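Home | About Us | Services | Drop-off Points | Contact

About Grinel

Grinel sorts, checks and packs household goods for people who are moving, downsizing or clearing a family home. We started in a rented unit in Bikthorpe and now work from a larger site on the Brulcombe road.

Most of what comes through the door is small: power boards, kitchen odds and ends, toys, boxed presents that were put away in a cupboard and forgotten.

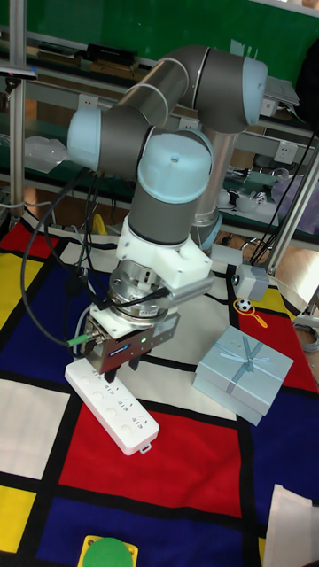 A white power strip on the coloured mat.

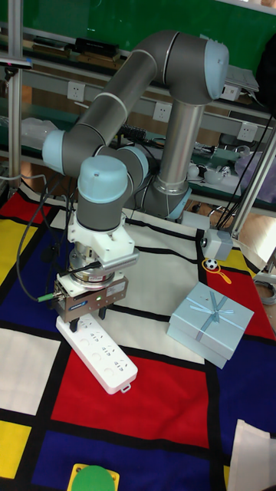
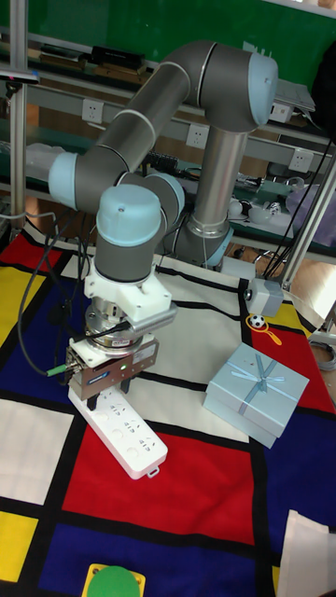

Items are handled one at a time on a bench and given a line in the customer's list. Electrical goods are kept apart from everything else and go to Dezső Szalai, our licensed electrician, who tests and tags them before they are packed. Anything that fails is recycled, and the customer is told.

Gift boxes are left closed unless the customer asks us to open them. They travel in their own carton, on top, with nothing stacked over the bows. Children's things are packed by colour label so they can be found first at the other end.

Siobhán Fahy started the business and still does the home visits. Tadhg Hanrahan runs the packing floor. Bookings and storage enquiries go to Gobnait Brennan, who can usually give a quote from a list and a few photos.

Last year we packed 378 households, 248 of them in Bikthorpe and the neighbouring suburbs. Storage is available for up to 3 months. Longer stays are handled through Butkienė, whose warehouse is next door to ours.

The office is open from 8.30 am and closes through January.

Contact Grinel | Privacy | © Grinel, all rights reserved | Back to top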